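第四章 家居桌面整理任务：场地布置与双手采集
Gredivberg 学生机器人社 《Jillow 竞赛备赛手册》

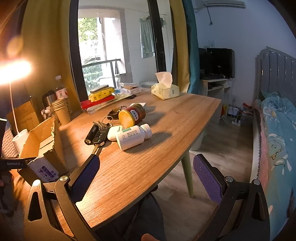
本章适用于参加 Jillow 竞赛“桌面整理”项目的全体学生小组，内容包括采集场地的选择与布置、双手夹爪的佩戴前检查、Kos 记录程序的设置、正式采集的操作步骤、数据自查与提交。各组在完成第三章“设备领用与充电”之后，方可按本章操作。机械臂的回放与策略评测见第六章，本章不作说明。

本章由硬件组 Jonas Plattner 与数据组 Nerea Lozano 共同修订，修订日期为2023年6月16日。此前在 February 训练营中发放的散页版本同时作废，手中仍有散页的小组请以本版步骤编号为准，填写记录表时不得混用两版编号。

4.1 任务说明

桌面整理任务要求操作者双手各持一只夹爪，将散放在桌面上的日用物品逐件夹取并放入指定容器或指定区域。全过程由夹爪上的摄像头记录，所得数据用于训练社团机械臂的双臂策略。竞赛规则规定，训练数据须由参赛学生本人采集，指导教师可以讲解和检查，不得代为操作。

每个小组须在三处不同的场地完成采集，其中至少一处应为日常起居环境，如宿舍、住家客厅或卧室。社团活动室（321 室）可作为其中一处。三处场地的桌面、照明和背景应有明显差别。

一条合格的记录应当从双手处于起始位开始，到双手回到起始位结束，中间包含完整的夹取、移动和放置动作。中途放弃、重来或由他人协助完成的，均按不合格记录处理，但仍应上传，并在记录表中标明“未完成”。

4.2 本章用语

夹爪：指手持式双指夹持装置，由手柄、连杆、夹指和指垫组成。左手使用者称“左夹爪”，右手使用者称“右夹爪”。两只夹爪在 Kos 中分别登记，登记后不得互换。

目标物：任务单中写明需要移动的物品。

陪衬物：桌面上无需移动、采集过程中保持原位的物品。

放置区：目标物最终所在的容器、盒子或桌面范围。

一条：从按下开始键到按下结束键之间的一次连续记录。

一组：在同一场地、同一布置原则下连续采集的 12 条记录。

操作员、记录员：每次采集至少由两人到场。操作员持夹爪完成动作，记录员负责操作 Kos、填写记录表并监督安全。两人可在组与组之间轮换，组内不轮换。

4.3 出发前的准备

1. 在领用登记册上核对夹爪编号，确认左右夹爪为同一套。登记册中标有“待检”的夹爪不得带离活动室。

2. 检查连杆转轴。手持手柄，缓慢开合三次，应无卡顿、无异响。转轴盖松动的，交硬件组处理，社员不得自行拧紧。

3. 检查指垫。指垫表面的纹路应清晰，四角应贴合夹指。指垫有卷边、脱胶或明显磨平的，在登记册中注明并更换。

4. 检查摄像头镜面。有指纹或灰尘时，用随套件配发的镜布轻擦。禁止使用纸巾、衣袖或含酒精的湿巾。

5. 确认电池电量。左右两侧电量均应高于 Kos 界面中的绿色标线。

6. 清点线缆、镜布、校准板、记录表和任务单，放入同一收纳袋。

7. 记录员在 Kos 中登录小组账号，确认存储空间充足，并完成一次时钟同步。时钟同步必须在出发前完成，部分住家网络无法访问社团服务器。

注意：夹爪属于精密器材，运输时须放入原配硬盒，不得与校准板叠放。乘坐公共交通时由操作员随身携带，不得托运或寄放。

4.4 选择场地

4.4.1 一般要求

桌面应平稳，按压四角无晃动。操作员坐姿或站姿均可，但同一组内应保持一致。采用坐姿时，操作员的膝部应能伸入桌下或置于桌前而不顶碰桌沿；手臂自然弯曲时，夹爪应能到达放置区最远处。

操作员身后及两侧应留有足够的活动空间，地面不得有会绊脚的线缆。场地内原有的插线板和充电线应靠墙理顺，必要时用胶带固定。采集时不得让宠物或幼儿进入操作范围。

在住家采集的，须事先征得住户同意，并由住户签署附录二的《场地使用同意书》。房间内出现的门牌、信件、证件、照片等可辨认个人身份的物品，应在采集前移出画面或翻面放置。电脑和电视屏幕应关闭。

4.4.2 照明

自然光与灯光均可使用。临窗场地的光线变化较快，记录员应在每组开始前查看一次预览画面，确认桌面物品的轮廓清晰可辨。

使用台灯或落地灯时，应遵守以下规定：

（1）灯头不得正对任何一只夹爪的镜头；如无法避免，应调整灯臂角度或将灯移至操作员侧后方。预览画面中出现轻微光斑的，可以继续采集，但须在记录表“照明”一栏注明“有光斑”。

（2）灯座应放在操作范围以外，灯线不得横跨桌面前沿。

（3）同一组内不得开关灯具或调节亮度。

（4）夹爪、指垫和纸质物品均应与发热的灯头保持距离。

窗帘的开合状态也属于照明条件，在一组之内保持不变。遇有云层移动引起的明暗变化，无须停止，属正常情形。

4.4.3 背景

竞赛规则对背景没有统一要求。家具、衣物、窗外景物等可以保留原状。小组不必为采集专门腾空房间，也不必铺设单色背景布。实际比赛场地同样布置为家居样式，过于整洁的训练数据对最终成绩没有帮助，往届小组在这一点上有过教训：其数据全部采自铺有白布的实验台，进入赛场后机械臂在木纹桌面上多次误判物品边缘。

4.5 布置桌面

4.5.1 选择物品

目标物应为常见日用品，形状和表面质感应有变化。可选用带盖的瓶罐、成串的钥匙、小型手电筒、表带类软质条状物、小纸盒、软包纸巾等。每条记录的目标物数量以任务单为准。

以下物品不得使用：

（1）盛有液体且瓶盖不严的容器；

（2）刀片、针、打开的剪刀及其他锐器；

（3）易碎的玻璃和陶瓷制品；

（4）药品。装药的容器如需作为目标物，应先由物主将内容物取出，另行妥善保存；

（5）现金、证件以及物主不愿外借的物品；

（6）重量超过夹爪铭牌标示值的物品。

带盖瓶罐应旋紧盖子。食品包装可以使用，但开封食品不可以。

陪衬物可以使用桌上原有的东西，如杯子、水瓶、收纳盒、纸箱等。剪刀一类工具如需作为陪衬物，应合拢、平放，并置于双手活动范围以外。陪衬物可以叠放，叠放应稳固，操作员手肘碰触桌沿时不应倒塌。

4.5.2 布置步骤

1. 记录员根据任务单，确定放置区。放置区为敞口纸箱时，箱口应朝上并完全敞开，箱内清空。箱口边缘不规则的旧纸箱可以使用，翘起的箱盖应折下或撕去，以免遮挡镜头。

2. 将放置区放在操作员左前方或右前方。放置区近侧边缘与桌沿的距离约 14 厘米。

3. 将目标物散放在桌面中部。目标物之间可以相互接触，也可以部分遮挡。不得按大小或颜色排列。

4. 瓶罐类目标物可以直立或横放。横放的圆柱形物品应确认不会自行滚动，必要时让其靠住相邻物品。

5. 钥匙等成串物品应自然摊开，不要刻意理成一束。

6. 在目标物后方及两侧布置陪衬物，为双手留出进出通道。

7. 操作员就位，双手持夹爪在桌面上方缓慢移动一周，确认能够到达全部目标物和放置区，且手臂不会扫到陪衬物。

8. 记录员在记录表上勾选本组的物品类别，并填写放置区位置。

说明：每条之间应重新散放目标物，陪衬物不必每条调整。重新散放由记录员完成，操作员应将夹爪放回桌沿外侧的起始位等候。由操作员用夹爪拨乱物品的做法不符合规则，这类动作一旦混入记录，会使策略学到无意义的推扫。

4.6 校准

每到一处新场地，或夹爪断电后重新开机，均须校准一次。

1. 将校准板平放在桌面中央，板面朝上，箭头指向操作员。

2. 操作员持左夹爪，使校准板完整出现在预览窗口中，保持静止，直至 Kos 提示“左侧完成”。

3. 持右夹爪重复上一步，直至提示“右侧完成”。

4. 将两只夹爪同时张至最大，保持静止；再同时闭合，直至指垫相互接触。闭合时不要用力捏压。

5. Kos 显示校准结果。显示绿色的，进入下一步；显示黄色的，重做一次；连续两次黄色或出现红色的，停止采集并联系硬件组。

6. 收起校准板。校准板不得留在桌面上。

注意：校准板表面不得书写、粘贴或折弯。沾有灰尘时用干镜布擦拭。

校准不合格的常见情形，按出现的多少依次为镜头有污迹、左右夹爪插反、校准板受强光直射、桌面晃动。记录员应逐一排除后再报修。

4.7 Kos 记录程序的设置

1. 打开 Kos，选择“新建采集组”。

2. 在“项目”栏选择“桌面整理（双手）”。误选“桌面整理（单手）”时，程序只保存右侧数据，且事后无法补回。

3. 在“场地”栏填写场地代号。代号由小组自定，不得包含街道名、楼号或住户姓名。

4. 在“操作员”栏选择本组操作员的社员编号。

5. 在“照明”栏选择“自然光”“灯光”或“混合”。

6. 在“姿势”栏选择“坐”或“站”。

7. 核对左右夹爪的编号和电量。

8. 点击“预览”，请操作员依次抬起左手和右手，确认画面与左右标签一致。

9. 点击“保存设置”。设置保存后，在本组结束前不可更改。需要更改的，应结束本组并另建一组。

Kos 的声音提示应保持开启。操作员在采集过程中应注视桌面，不看屏幕，因此开始、结束和异常三种提示音须能听清。场地不便外放的，可由记录员佩戴耳机并口头转达，此时应在备注中写明“口头提示”。

4.8 正式采集

4.8.1 起始位

操作员双手持夹爪，置于桌面近侧边缘上方，夹指微张，指尖朝向目标物。两只夹爪应同时能看到桌面。肩部放松，手肘不得架在桌沿上。

每名操作员的身高和臂长不同，起始位不要求完全一致，但同一名操作员应尽量保持自己的习惯位置。

4.8.2 操作步骤

1. 记录员确认目标物已经散放完毕，双手离开桌面，说“准备”。

2. 操作员进入起始位，答“好”。

3. 记录员按下开始键，听到提示音后，操作员静止片刻再动作。

4. 操作员选定第一件目标物，由较近的一只手夹取。

5. 夹指应从物品两侧接近，在接触之前完成张开。夹住后先竖直提起，再向放置区移动。

6. 移至放置区上方后，降低高度，使物品接近容器底部或桌面，再松开夹指。不得从高处抛落。

7. 依同样方法完成其余目标物。先后顺序由操作员自行决定，各条之间应有变化。

8. 需要双手配合时，一只手稳定物品或容器，另一只手完成夹取或放置。双手之间可以交接物品，交接时应确认接手一侧已经夹稳，再松开原来一侧。

9. 全部目标物放置完毕后，双手回到起始位并静止。

10. 记录员按下结束键，在记录表上填写本条结果。

4.8.3 动作要求

动作应连贯、平稳，速度与日常收拾桌面时相近。初学者容易过慢，每次夹取之前反复调整夹指方向，这类记录虽然合格，但不宜占多数。动作过快则会使画面模糊，Kos 会在条目旁显示灰色标记。

夹取失败时，可以就地再试。第一次没有夹住、第二次夹住的记录是有用的，应当保留，备注填“重试”。同一物品连续失败三次的，操作员应回到起始位，本条按“未完成”结束。

物品在桌面上滚动时，可用另一只夹爪挡住，不得用手、手腕或前臂去拦。物品掉落到地面的，本条立即结束，操作员不要弯腰去捡，由记录员拾起。

夹爪以外的部位不应接触目标物。操作员的手和衣物偶尔进入画面属于正常情形，不影响使用；袖口过于宽大的，应卷起或用夹子收紧。长发应束起，首饰和手表应在采集前摘下。

4.8.4 各类物品的夹取提示

瓶罐：横放时夹取瓶身中段，夹指方向与瓶身垂直。瓶盖处表面有棱纹的，虽然容易夹住，但提起后重心偏移，瓶身会摆动，初学者不宜采用。直立时从侧面夹取，注意不要推倒。

大口径罐：先确认夹指能张开到足够宽度。夹指宽度不足的，可夹取盖沿，或由双手从两侧合抱，合抱时双手提升速度应一致。

钥匙：优先夹取体积最大的部分，如遥控钥匙壳或挂件。不要夹取钥匙环，环会在指垫之间转动。提起后散开的钥匙可能擦碰相邻物品，应适当提高移动高度。

小型圆柱物：如手电筒，沿其长度方向的两侧夹取。夹指应降到贴近桌面，但不得刮擦桌面。

软质条状物：如表带、手环，从弯曲的高处夹入。夹取后形状会改变，放置时先让下端接触箱底。

软包纸巾：从包装两侧轻夹。不得夹取抽出的纸张来提起整包。

薄卡片和扁盒：可先用一只夹爪抵住一侧，另一只夹爪从对侧抬起边缘后夹取。操作员尚未掌握这一动作的，不要将其列入目标物。

4.8.5 组间休息

每完成一组，操作员必须休息 10 分钟，其间将夹爪平放在桌面内侧，夹指闭合。记录员利用休息时间查看本组缩略图，并检查指垫与镜面。

感到手腕、拇指或前臂酸痛的，应提前停止，不得以赶进度为由继续。当日第二次出现酸痛的社员，当日不再担任操作员。

4.9 安全事项

警告：夹爪连杆开合时存在夹伤危险。手指不得伸入连杆的镂空处和夹指之间。递交夹爪时应握住手柄，待对方握稳后再松手。

警告：禁止用夹爪夹取人体任何部位、动物、带电插头以及灯具。

注意：夹爪不防水。桌上有饮料或水瓶的，应确认瓶盖拧紧，敞口的杯子应倒空。夹爪沾水后立即断电，用干布擦去表面水分，不得使用吹风机，并在当天报告硬件组。

注意：充电应在采集结束后进行。禁止边充电边采集。

注意：使用场地内的插线板前须征得住户同意，不得与取暖器、空调等大功率电器共用。

发生人员受伤时，记录员应立即停止采集，先处理伤情，再联系值班指导教师。器材损坏应如实填写损坏单。因正常使用造成的损坏由社团承担，小组无须赔偿；隐瞒不报的，暂停该组的领用资格。

4.10 数据自查

采集结束后，应在离开场地之前完成自查。返回活动室后才发现问题的，往往已经无法在同一布置下补采。

1. 在 Kos 中打开本组，确认条数完整。

2. 逐条查看首尾画面，确认双手均处于起始位。

3. 任选三条完整播放，确认左右画面同步，无黑屏、无卡顿。

4. 查看夹指开合曲线。曲线应随夹取动作起伏；整条为直线的，说明传感器未工作，本条作废。

5. 核对记录表与 Kos 中的条目，二者的“完成”“重试”“未完成”应一致。

6. 检查画面中是否有人脸、证件、信件或可读的地址。发现后在条目上标记“隐私”，由数据组遮盖处理，小组不得自行裁剪视频。

7. 记录员与操作员分别签名。

一组中作废三条以上的，应就地补采，补采的条目编入同一组，备注填“补”。作废条目不得删除。

4.11 场地复原

1. 关闭 Kos 的采集窗口，断开夹爪电源，装入硬盒。

2. 将目标物交还物主，由物主当面点收。钥匙等重要物品应首先交还，不得随纸箱一并移走。

3. 将陪衬物、灯具和家具恢复到原来的位置。

4. 撕去地面胶带，检查有无残胶。

5. 检查桌面有无划痕。发现划痕的，应向住户说明并在记录表中登记，由指导教师与住户商定处理办法。

6. 带走自备的纸箱和包装物。

4.12 提交

记录应在采集后的下一个活动日之前上传至 Prirnamo 服务器。上传须在活动室内使用有线网络进行。

1. 将记录设备接入网线，打开 Kos 的“上传”页面。

2. 选择本组，核对场地代号、操作员编号和条数。

3. 点击“上传”。上传期间不要合上电脑或拔出存储卡。

4. 页面显示“已接收”后，抄写回执编号，填入记录表右上角。

5. 将记录表和《场地使用同意书》原件放入 321 室门边的文件盒。

6. 本地数据在收到数据组的审核通过通知后方可删除。

数据组审核后，会在 Kos 中给出“通过”“补充说明”或“退回”三种结果。结果为“补充说明”的，由记录员在原条目下填写文字说明即可，无须重新采集。结果为“退回”的，小组应阅读退回理由，与 Nerea Lozano 约定时间当面复核。对退回结果有异议的，可请求调看原始画面，复核结论以书面形式记入小组档案。

4.13 故障处理

现象：预览画面一侧全黑。
处理：检查该侧线缆是否插到底；重新插接后仍为黑屏的，重启 Kos。重启后须重新校准。

现象：左右画面颠倒。
处理：检查夹爪编号与 Kos 登记是否一致。不得采用左右手互换夹爪的办法应付，两只夹爪的夹指角度不同，数据无法使用。

现象：夹指闭合后，开合读数不归零。
处理：检查指垫之间有无异物。清除后重做校准第4步。仍不归零的，停止使用。

现象：物品频繁滑脱。
处理：用微湿的棉布擦拭指垫，晾干后再试。检查是否夹在物品的圆角或盖沿处。指垫磨损的应更换，左右两侧同时更换。

现象：画面整体偏黄或忽明忽暗。
处理：单一暖光灯照明时偏黄属正常现象，不必更正。忽明忽暗的，更换灯具或改用自然光，并另建一组。

现象：提示音响起但计时不动。
处理：存储空间已满或存储卡松脱。停止采集，检查后重新开始本条。

现象：定位标志由绿转红。
处理：夹爪移动过快，或镜头长时间朝向无纹理的墙面。双手回到起始位静止，待标志转绿后按“未完成”结束本条，再开始下一条。反复出现的，应调整座位方向，使镜头前方有家具、织物等可供识别的物体。

以上方法无效的，拨打器材盒内侧标签上的值班电话，或在下次活动时向 Jonas Plattner 报修。小组不得拆开夹爪外壳，也不得更改 Kos 的系统参数。

4.14 记录表填写说明

记录表每组一张，用黑色或蓝色签字笔填写，不得用铅笔。写错处划一横线，在旁边更正并签名，不得涂黑或使用修正液。

“场地代号”与 Kos 中完全一致，包括大小写。

“桌面”填写材质和颜色。材质不能确定的，只写颜色和表面样式，如“浅棕色木纹”。

“放置区”填写容器种类和方位，方位以操作员面向桌面时的左右为准。

“目标物”逐条填写类别，同类物品写在一起。不必抄写品牌和标签文字。

“异常”填写条号和现象。没有异常的写“无”，不得空白。

“照明变化”只在组内发生明显变化时填写，例如窗帘被风吹动、邻室灯光开关等。

记录表与 Kos 数据不一致时，以记录表为准进行核查，因此记录员应当场填写，不得事后凭记忆补填。由操作员代填的记录表，数据组一律退回。

4.15 首次采集小组的附加要求

首次参加采集的小组，第一组应在活动室内进行，由一名已有采集经验的社员在旁观看。观看者不接触夹爪，不在采集过程中出声，待一条结束后再作讲解。

第一组数据只用于练习，不计入竞赛提交数量，但须按正式要求填表、自查和上传。数据组审核通过后，小组即可借出器材，前往其他场地。未通过的，应重做练习组。

练习组的目标物限于横放的带盖瓶、小纸盒和软包纸巾三类，放置区使用活动室柜内的敞口纸箱。成串物品和软质条状物留待练习通过之后再行加入。

外出采集的预约表张贴在器材柜侧面，按周填写。同一时段只借出一套夹爪，取消预约的应在前一天划去姓名，以便其他小组使用。

第五章为“数据标注与任务分段”，由各组记录员阅读。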